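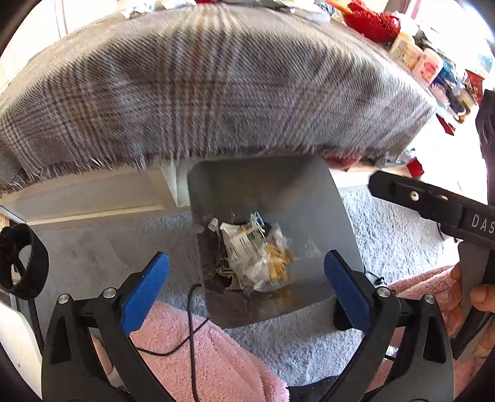

Minutes of the Berkesdale Community Radio programme meeting, September
Chair: Kathleen Ó Dubhghaill. Minutes: Donal Lenihan.
Minutes of the last meeting were agreed with one correction: the folk hour repeat goes out at 7 pm, not 8 pm.

1. Autumn schedule
The Saturday-style magazine format will be dropped and the arts programme will run as a single 36-minute piece with one guest. Kathleen asked that guests be confirmed a fortnight ahead. The first will be the author of a local history of the Domton canal, who has agreed to read two short passages. Donal to send her the running order.

2. Live music session
Hanrahan Hall is free for the October session. It holds 300 and the hire charge has not changed. The string band want to bring their own sound desk – Donal to check this with the hall. Recording to be edited for broadcast the following week.
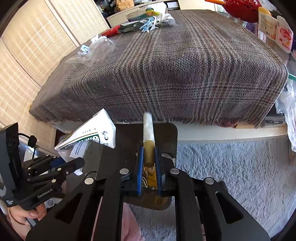
3. Archive
The tapes from before 2000 are still in the back store. Citari have quoted £1000 to transfer the interviews only. It was felt that the music programmes should be included, and a second price will be asked for. No decision until then.

4. Any other business
Two listeners wrote in about the theme tune, one for and one against. It stays for now.
The studio door code has been changed. Ask Kathleen.

Meeting closed at 8.40 pm. Next meeting in October, same room.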